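Search this journal Advanced search

4. Alms of food at the funeral of a parish priest

The burial register of Prustlow begins in 1696, and from its first pages it records what was given to the poor after a priest was carried to his grave. The gift was bread, and later also dried peas. Väisänen calls this custom "the second procession", and I find the name useful, for the people walked from the church to the tithe barn in the same order as they had followed the coffin.

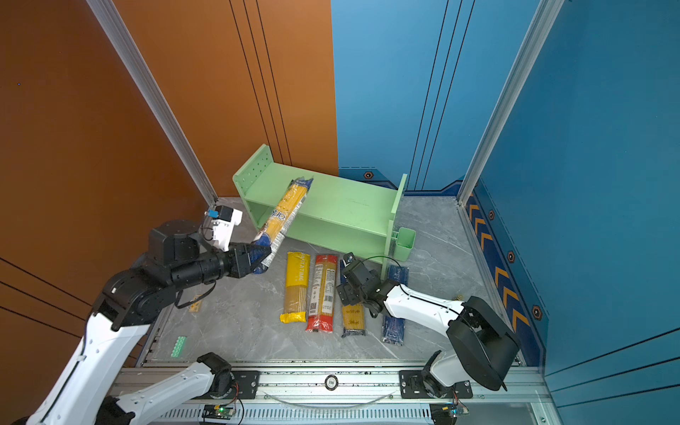
The order mattered very much. Widows came first, then the bell-ringers, then families from the outlying farms. In one year the parish fed 1000 persons, if we can trust the clerk, and the giving went on until 6 in the evening. The clerk in Relen used a different form of entry — he wrote only the cost — and so the two registers cannot be compared line by line.

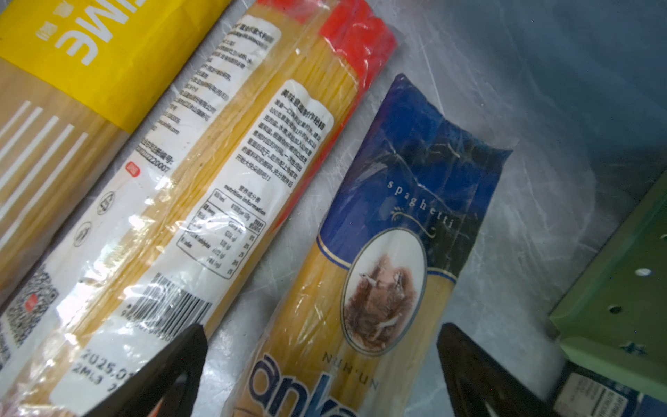 Figure 1. Packages of dried spaghetti.

The change from fresh to dry food is the point where I differ from earlier writers. They see in it a loss of religious meaning. I think that the parish only wanted a gift which the poor could keep through the winter. Dried food in closed portions has the same use today, and the spaghetti in Figure 1, in clear plastic bags, is of this kind. The peas of Prustlow were given in cloth, tied by the bell-ringers, and 18 entries mention the cost of the string.

Related articles
Candle money in the Relen accounts
The Flutel hymn book and its readers
Who may carry the bier?

Contact the editors | Copyright Flutel Papers in Church History | Back to top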